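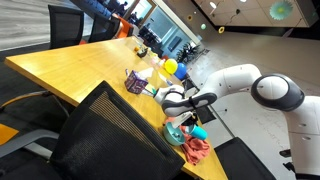

I have been meaning to write up the Skurkano mesh chair since February, when we bought a set of them for the long table in our meeting room, and the afternoon of a birthday party seems as good a time as any to get on with it. You learn a lot about a chair when people are coming and going from it with plates in their hands, and more again when you're tidying up around it. We still had the two balloons on the far side of the table, the yellow one leaning up against the blue, and a bowl and a turquoise cup tipped over on a bunched-up pink cloth, and right in front of all that was one of our black chairs, tucked up to the near edge with its tall back showing. I do like that back! The mesh is black nearly all over, but there's a band of tan-brown stripes across the upper part, and against the honey-yellow wood of the table it looks much warmer than I expected from the little picture in the catalog.

A bit about us, so you know who's talking. We're a small bookkeeping office, we sit a lot, and the meeting room does duty as the lunch room, the card-signing room and (twice a year) the place where we spread out every receipt a client has ever kept in a shoebox. The chairs we had before were padded, and the padding had gone flat, and two of them had a lean to the left that our regular visitors had learned to steer away from. I looked at the Skovbridge range first, which I had sat in at my sister's office and found lovely but a little low for our table. Then a client mentioned Skurkano, and I ordered one to try before I committed to the lot.

It came in one flat box, heavier than I had hoped. Putting it together took me 60 minutes the first time, and I'll admit that part of that was spent with the left armrest on the right-hand side. The second chair went a great deal faster. The instructions are all drawings, fairly clear ones, though the step where you join the seat to the back wants a second pair of hands - you need to hold the back upright while you start the bolts, and it would much prefer to lie down. Leave every bolt a little loose until all of them are in. I tightened as I went on that first chair and had to undo the whole business.

Now, the sitting. The mesh is firm, firmer than you might think from looking at it, and for the first week I wasn't sure about it. It gave a little with use, or perhaps I did, and by the end of the month I was quite happy to stay put through a three-hour year-end meeting. The tall back is the best thing about the chair if you are tall, as my husband is (he came in to help us carry boxes and sat down for a good deal longer than the boxes required). I'm on the short side, and that handsome striped band sits behind my head more than my shoulders. It doesn't bother me, but if you like something to lean your shoulders on, try one before you buy.

Cleaning is easy enough. Crumbs go through the mesh or brush off it, and a damp cloth does for the rest. Dust is another matter. It settles in the weave and shows up gray on the black, so I go over the backs with the soft brush on the vacuum every couple of weeks. I tried the Fleleck upholstery spray on the underside of one seat, just a small patch, and it left a pale ring that took some scrubbing to shift. Plain water and a drop of dish soap for me from now on.

The height lever is smooth and easy to find without looking. The tilt knob is stiff, and it sits so far under the seat that you have to fold yourself in half to reach it. Most of us set the tilt once and left it alone. The wheels are fine on our carpet and rather too lively on the hard floor in the hallway, where one of the chairs got away from me and met the water cooler.

As to price, we paid 864 dollars for the set with delivery, and I had put aside 1000, so there was enough left over for a decent cake. The Ionescu chairs everybody admires in the showroom would have come to 3000 for the same number, and they are beautiful, but I couldn't see our shoebox receipts being any happier for it.

Would I buy the Skurkano again? I would, and I'm thinking of one for my desk at home, once I've found out whether the shorter back comes in the same stripe. Four stars out of five, the missing one being for that tilt knob.

Related reviews
Ionescu showroom chairs: an afternoon of sitting
Skovbridge low-back chair, one year on
Fleleck upholstery spray on three fabrics
Felt pads and chair mats for hard floors

Contact | Copyright, all rights reserved | Back to top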